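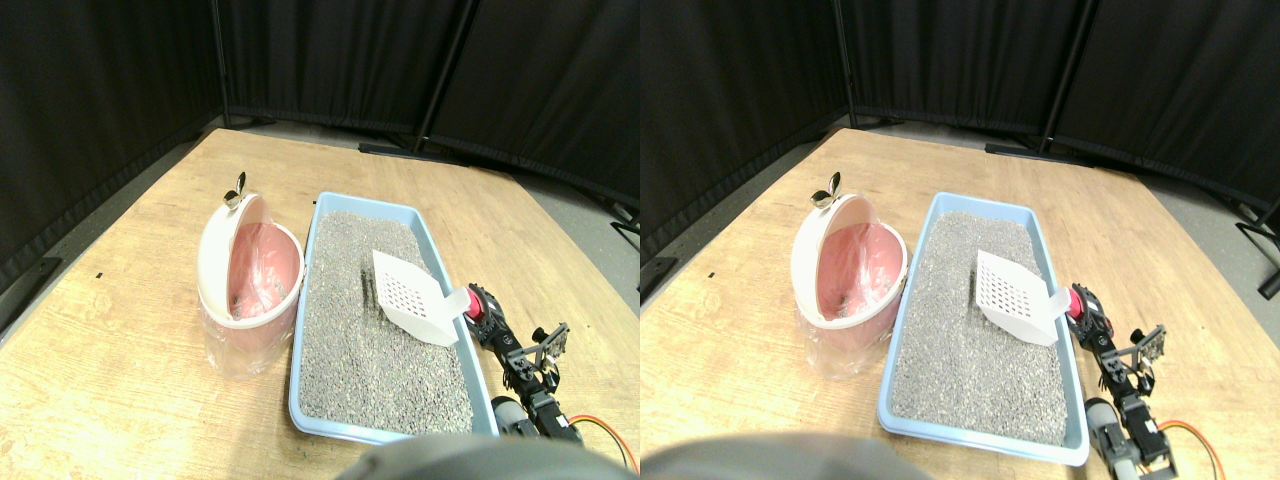 3. Layout of the scooping station

3.1 Why the station was treated as one unit

In most of the earlier work on litter tray upkeep, the tray, the scoop and the waste container are dealt with one at a time. Trays are compared by floor area and rim height, scoops by slot width, and bins by how well they hold in smell. The owners who took part in the Erirance survey did not talk about them that way. When asked what made daily scooping a nuisance, they mostly described the gaps between the things: the walk to the outdoor bin, the lid that had to be held up with an elbow, the scoop that had nowhere to go afterward. We therefore took the tray, the scoop and the bin as a single station and asked how its parts should sit in relation to each other.

The survey covered 31 households in and near Plelitz, all with indoor cats and all using a granular litter. Each household kept a short diary for 7 days, noting when the tray was scooped, where the waste went, and whether any litter had to be swept up afterward. The forms were collected in May. Two diaries had missing evenings and were kept in the set, with the gaps marked as gaps.

3.2 The reference layout

From the diaries we drew up a reference layout and set it out on a table, where it could be seen from above and from the side without crouching. At home a tray nearly always sits on the floor. The raised position changes the reach, and we return to this in Section 3.5. The order of the parts from left to right does not depend on height.

The parts are ordinary household goods. The tray is rectangular, light blue, with a raised rim on all sides, and is filled with grey granular litter. The scoop is white plastic with a flat blade and a grid of square openings. The bin is pink and white with a flip-up lid, and is fitted with a bag. Figure 1 shows the three together, with the bin to the left of the tray and the scoop lying on the litter.

The bin stands on the left in the reference layout to suit a right-handed user who faces the long axis of the tray. The blade then travels from the litter toward the bin in one sweep across the body, and whatever drops through the slots on the way falls mostly back where it came from. Left-handed users in the survey tended to have the mirror image of this, usually without having thought about it.
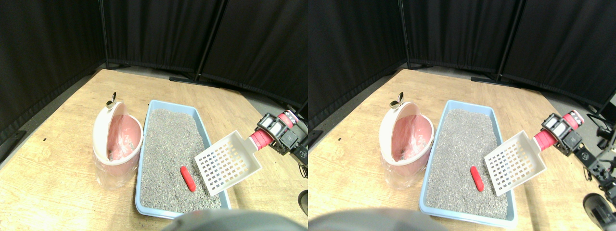

We considered three placements for the bin: beside the tray, behind it, and on the floor a step away. The last was the most common in the diaries, and it was also the one most often followed by a note about sweeping. Owners who kept the bin behind the tray reported leaning over the litter to reach it, which several disliked in warm weather. Placing the bin beside the tray gave the shortest path for the blade and let the user see into both openings at once.

3.3 Lid and liner

A bin that has to be opened with the free hand is no great trouble if the free hand is really free. In practice it is often holding a cat away from the tray, or a second bag, or the edge of the tray itself. For this reason the lid is left open in the reference layout, tipped away to the back, for the whole of the scooping. It is closed once at the end. This goes against the advice printed on some bins, which asks for the lid to be shut between uses, but we read "use" as the full job and did not count every scoopful.

The liner matters more than we had expected. A bag folded well over the rim stays put when a heavy clump is dropped in. A bag that only just reaches the rim tends to slip down on one side, and the next scoopful lands between the bag and the wall of the bin. A lower body that lets some light through helps here, as the folds of the bag can be checked from outside - one owner had gone back to an older bin of this sort after a year with a fully opaque one.

3.4 Lifting and sifting

The lifting motion was broken into four steps for the written instructions given to households in the second round. The blade goes in beside the clump, at the side farther from the bin. It is then slid along under the clump, close to the floor of the tray but not scraping it. The scoop is lifted clear and held level over the tray, with a light shake, until loose grains stop falling. Only then is it carried across and turned over above the bag.

The second and third steps gave the most trouble. Owners in a hurry lifted too early, broke the clump, and then chased the pieces. Others shook the scoop over the gap between tray and bin, which explains a good share of the sweeping noted in the diaries. Smaller pieces also pose a problem of their own, as they roll ahead of the blade on a level bed of litter. Figure 2 has a small red object with rounded ends lying in the litter, with the blade tilted down over the right portion of the tray. For a piece of that kind the instructions suggest a shallow angle and a slow push, using the tray wall as a stop if needed.

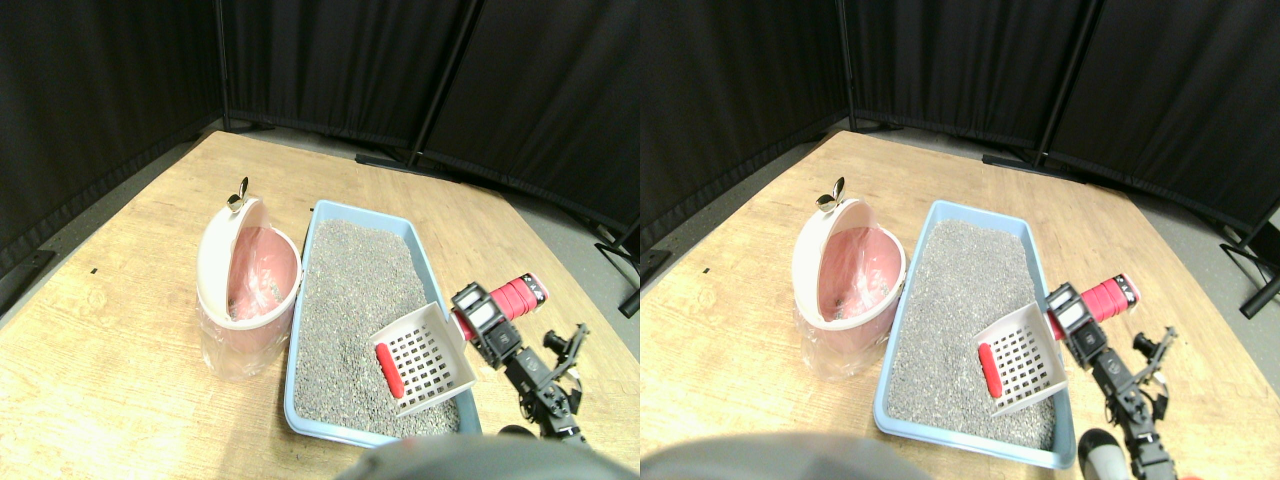
The scoop goes back onto the litter when the job is finished. This was the most disputed point in the second round. Some owners hang the scoop on the wall, others keep it in a tub, and staff at the Wiriya boarding cattery, who were consulted on the draft instructions, rinse it and stand it in a rack. Resting it on the litter is the least tidy choice and we would not suggest it for longer than the few minutes between one pass and the next. During the job itself, though, it keeps the scoop within reach and keeps stray grains inside the rim. The handle should lie so that it can be picked up without touching the blade.

3.5 Limits of the layout

The height of the table is the main difference from home use. With the tray on the floor, the user bends or kneels, and a tall bin beside it may be awkward to empty a scoop into. We would expect a low bin to work better there, but the survey did not record bin height and we cannot say more.

The litter is a second limit. The households used several products, most often Tatimon, and the depth was left to the owner. A shallow bed is easier to slide a blade through but gives weaker clumps, and a deep one hides small pieces. Section 4 takes up depth separately, along with the question of how often the whole tray should be emptied and washed.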